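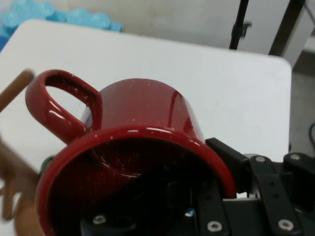
Robot Software Laboratory, Unit 7
Grasp State Estimation from Wrist Vision
Instructor: Corentin Cordier
Issued 2023-11-13

1. Purpose of the unit

In Unit 6 the planner was given the pose of each object by the test harness. In this unit the pose must be estimated by your own code, from the wrist camera and the joint readings alone. The estimate is then passed to the placing routine through the Cirkeck interface, which remains unchanged.

2. Background

A wrist camera moves with the gripper. Once an object is held firmly, its pose in the camera frame should stay nearly constant while the arm moves and the background changes. A change in the object's pose relative to the fingers is therefore evidence of slip, and the estimator should report it as such.

Two difficulties arise at close range. First, the fingers hide part of the object, often the part most useful for fitting a model. Second, glazed and enameled surfaces produce highlights that shift with the viewing angle. An edge detector will accept these highlights as object edges unless they are masked – students who omitted this step last June reported slip on almost every trial.

For mugs, the rim and the handle should be treated as separate features. The rim fixes the axis of the body. The handle fixes rotation about that axis. If the handle is hidden, the rotation must be marked as unknown and must not be filled with a default value.

3. State machine

The controller has 4 states: approach, close, verify and transfer. Transfer may begin only when verify has returned the same result in 2 consecutive cycles. On failure the controller returns to approach and opens the fingers before any arm motion.

4. Assigned work

Run your estimator on the Millberg recordings, a set of 164 grasps. Submit the following:

Source code, with the mask and the pose fit in separate modules
A table of pose error for each recording
One page on the failures, sorted by cause

Reading: Vasseur course notes, chapter 7. Requests for bench time go to the Zarnthorpe laboratory desk.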